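Dye bench notebook, August
Started 9 a.m. Reds again.

Carried over from last entry

The Baird red is still bleeding onto white in the warm wash. The Dadesance red is better but goes dull after drying. Houshang thinks the Baird trouble is in the rinse and the dye itself is fine. I have been blaming the dye. Today is meant to settle it, or at least narrow it down.

Setup

Cut swatches from the same bolt of undyed cotton, scoured last week and left on the rack. Weighed them dry. Liquor made up with tap water, same as always. I know the Grirent sheet says to use softened water, but the softener is out of salt and I want these to compare with the old results anyway. 500 ml per beaker, one swatch per beaker, lids on.

Salt in first, then dye, then the swatches, then soda ash in two additions. Stirred by hand with the glass rods. The second Baird beaker got its soda late since I was on the phone with Skovevdale about the drain. Marked it with a pencil cross on the lid so it can be thrown out of the comparison if it looks odd.

The long red garment is on the list for a wash check too, but only once the swatches say which rinse to use. I don't want to learn on a finished piece.

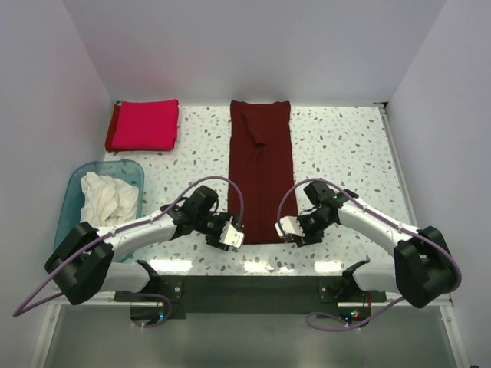

Rinse

Split each red into two lots.

Lot A: cold rinse until the water looked clear, then one hot soap, then cold again. Our usual.
Lot B: cold rinse, then hot soap repeated with fresh water each time, left standing between changes.

Lot B is slow. Baird needed 6 changes before the water stopped picking up color. Dadesance was clear well before that. Wrote the changes on the tape on each beaker because the tally sheet got wet.

Pressed every swatch against a strip of white cotton while damp and left them under the glass plate over lunch.

Results, 2 p.m.

Baird, lot A: strong pink on the white strip. Same as before.
Baird, lot B: faint mark at one corner, otherwise clean.
Baird, late soda: paler all over, patchy near the fold. Not counted.
Dadesance, lot A: slight pink.
Dadesance, lot B: clean.

So Houshang is right about the rinse. The loose dye was there all along and one soap doesn't shift it. He was decent about it.

The dulling on the Dadesance is a separate matter. Both lots look the same next to each other, a little brown compared with the reference card. Could be the iron. Air dry the next set and keep them away from heat.

Storage

Folded reds are to be kept off the whites from now on, even the ones that passed. One shelf for each. Fold with the label side out so we stop pulling everything apart to find a lot number. 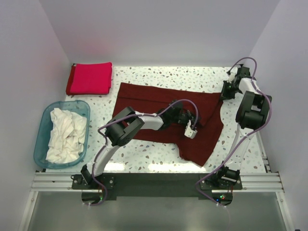
Red cloth folded, back left corner of the table.

To do

Salt for the softener.
Repeat Baird lot B with 8 swatches, soda on time.
Ask Grirent if their soap has brightener in it. The sheet doesn't say.
Order more white cotton for strips.
H. Jalali to redo the reference card, the old one has faded along the top.

Drain at the end sink is still slow. Skovevdale will call back.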